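Chapter 4
Gathering Examples
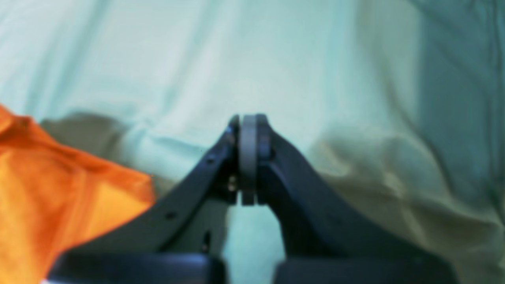

Page last changed: October, by Ming-te Hsu

A learning system that moves a robot arm has to be shown what to do before it can do any of it. Chapter 3 dealt with the model and took the examples as given. In this chapter we go and get them.

An example, in the sense used here, is one complete attempt at a task. It holds the pictures from the wrist camera, the positions of the joints, the opening of the gripper, and the commands the operator sent, all stamped with the same clock. We call one such attempt an episode. A set of episodes for one task is a collection.

The task for most of this chapter is cloth handling. Cloth is a hard subject. A block looks much the same each time it is set down, but a piece of fabric folds in a new way every time it is dropped, and the folds hide the edges the arm needs to find. A model trained on a few tidy starts will fail on the first untidy one. The wrist camera at the head of this chapter shows the gripper closed, pad against pad, with pale green cloth behind it and orange cloth at the left. Nothing is held. Views like this belong in a collection too, and Section 4.3 explains how to label them. A model that has only seen full grippers has no way to learn what an empty one looks like.

The running case is the Menura collection, which was built for this book. It has 4000 episodes. Of these, 700 were set aside for testing and were never used in training. The operators drove the arm by hand with a Brevadier controller, and the recordings were stored in the Gendix format described in Appendix B. Readers with other equipment can follow along, as long as their system records the camera and the joints together.

Four questions come up in every collection, and each has its own section:

4.1 What counts as the start and the end of an episode?
4.2 How should the starting positions be varied?
4.3 How are grasps, misses and empty closings labeled?
4.4 Which episodes should be thrown out?

The last question gets the most space. In Menura, 54 episodes were removed before the test set was chosen – most of them for clock errors, a few for a loose camera mount. Failed attempts were kept. New operators often want to delete their failures, and a collection cleaned up in that way gives a false idea of how often the task goes well. It also leaves out the recoveries, where the operator misses the cloth, backs off and tries again.

Before reading on, make sure you can replay one recorded episode on your own machine and step through it one picture at a time. The exercises in Section 4.1 depend on it.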